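[Besdale-readers] Re: Pencil notes in library discards
From: Gunnel Nygård
Date: 14 January 2024

Henrique Teixeira wrote:

> I've been buying the old Besdale library discards whenever the sale
> is on, mostly the Plovitz pocket editions with the green cloth spines.
> Half of them have pencil in the margins. My instinct has always been to
> rub it out before I read, very gently, with a soft rubber, but last week
> I did a whole chapter of a gardening book and then felt rather sick
> about it. Somebody had gone through it correcting the sowing dates.
> Does anyone on the list keep theirs? And if you do, do you write any of
> it down, or do you simply enjoy it as you go?

Oh Henrique, keep them! Please put the rubber away!

I'm sorry about the gardening book, but I'm mostly envious, because sowing dates corrected by a person who had evidently stood in the cold and found them wrong is exactly the sort of thing I dream of finding. Was it the whole book or only the vegetables? Could you tell whether it was one hand or several? If there's any left after the chapter you cleaned, I'd love a copy of even one page. (You can sometimes still read rubbed-out pencil if you hold the page nearly flat to a lamp and look along it. The dents stay in the paper. Try it on the chapter you did.)

I do write mine down, and have done for years, on index cards. One note, one card: the book, the page, what the pencil says, and what it's next to. I don't try to guess who wrote it until I've been through the whole volume, as I got badly misled once by a cookery book in which a very cross person on page 12 turned into a very funny person by the puddings, and it was the same handwriting all along. She had crossed out "serves six" and put "serves Arthur".

The box has 1,342 cards in it now and I still get a jump of pleasure adding one. Most are nothing much. There are a great many ticks, and a great many plain "No". But you start to know people. There's a reader I call the Surveyor, who went through a walking guide to the upper valley and put the proper distances in beside every stile, and who turned up again, I'm nearly sure, in a history of canals, doing the same for locks. The sevens have a bar through them and a little kick at the foot. When I found those sevens in the second book I got up and walked round the kitchen.

As for novels, I'd say look hardest in the first 50 pages. People start out meaning to annotate and then the story gets hold of them and they forget. In the Hsueh sea stories I have, the pencil stops dead at the first storm in every single volume, and picks up again, looking a bit sheepish, in the last chapter.

Some practical things, as you asked about writing it down:

Use pencil yourself, never ink, if you're adding anything to the book. I put a small dated mark inside the back cover so that whoever has it next knows which scribbles are mine.

Copy the spelling as it stands. I "corrected" the early ones and have been going back to put the mistakes in again.

Look at what falls out. Bus tickets, a pressed leaf, a receipt for lamp oil. I note the page they were at, put them back, and try not to break the spine getting there.

Don't worry about the system. Beverley Quinlan keeps hers in a school exercise book in no order at all and can find anything in it faster than I can find things in my box.

The next lot I mean to go through is stacked up and waiting, and I can hardly wait to begin. I haven't let myself open any of them yet. 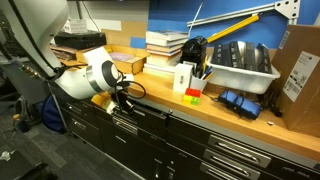 Zawadi Obura wrote to me off-list that I'm too easy on the scribblers, and she says I may pass it on. Her view is that a reader who underlines in a public library book has spoiled it for the next one, and that we only find it charming when the person is safely gone. She had to study from a set text where some earlier student had underlined every line of it, and she has never forgiven them.

I do see that! I wouldn't do it to a book still on the shelves, and I'd be hopping mad if I caught anybody at it. But with a discard the harm's long done, and then I'd far sooner have the company. Zawadi also admits to owning a Lara road atlas with "never again" written across a village, and to having gone there specially to find out why. (It has a very steep hill.)

One more question for the list, in case Joar Løken or anyone else who knows paper is reading. I've a volume where the pencil has gone silvery and comes off on the facing page each time it's opened. Would a loose sheet of tissue between the leaves help, or does that only rub it more? I've stopped opening it until I hear.

And Henrique, if you go to the July sale, do look in the crates under the tables. I got the canal book out of one of those, right at the bottom.

Gunnel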